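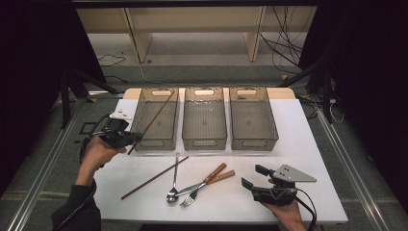 *Gray bins, white table.*

I have been reorganizing my kitchen drawers, on and off, since August, and I'm here to report that I love it. I didn't expect to! I put it off for years (we moved in with boxes marked "kitchen misc" and one of them stayed taped shut until this summer), and then one evening I pulled out the big drawer next to the stove looking for a peeler, got my knuckles jabbed by a skewer, and dumped the whole thing on the floor.

So, what worked. The first thing was sorting by what I'm doing when I reach for something. I used to keep all the long things together, which meant the whisk lived with the barbecue tongs and the rolling pin. Now there's a baking drawer, a stove drawer and an eating drawer, and the stove drawer is the one I'm proudest of. I can stand at the pan and get the spatula without looking down!

The second thing was measuring. Please measure the inside of the drawer and measure the height too. I brought home a lovely divided tray from Darnum, the kitchen shop near the station, and it was a hair too tall, so the drawer above scraped over it every time. Back it went. The one I swapped it for is from Brellitier and it slides front to back, so there's a layer underneath for the things I only want at holidays.

I also had a very happy hour with the spice jars. Mine were three deep in a cupboard and I owned 3 open jars of cumin. They're lying flat in a shallow drawer now, labels up, and I've cooked more interesting food this month than in the whole spring. Last night it was chickpeas with smoked paprika and a pile of lemony greens, and I ate it straight out of the pan.
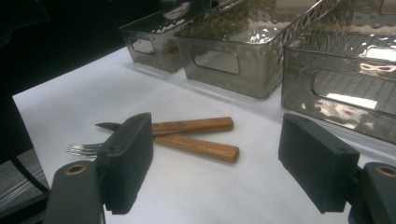
The flatware took me the longest, oddly enough. We had pieces from four different sets, and I kept trying to make them match in some clever way before I gave in and sorted by how often we use them. Everyday forks in front, good ones behind. Anything with a wooden handle gets washed by hand at our house and dried right away with a towel, and every so often I rub the handles with a little mineral oil and leave them overnight. It's such a satisfying job. The wood goes darker and smoother while you're holding it.

What I gave away: a melon baller, two garlic presses, a stack of takeout chopsticks and an avocado tool I'd used once. What I kept for no good reason: the tiny fork with the bent tine. It's great for olives.

Still to do is the cabinet under the sink, and I've been reading up on pull-out racks. The one from Skenura looks sturdy but needs 10 inches of clear width, and our drainpipe is right in the way. Wouters makes a narrower one, so I'm going to tape the outline on the cabinet floor first and live with it for a week before I drill anything.

If you've fitted a rack around a pipe, tell me how in the comments, and please include the hinge side of your door. Mine opens left and I think that's going to matter a lot.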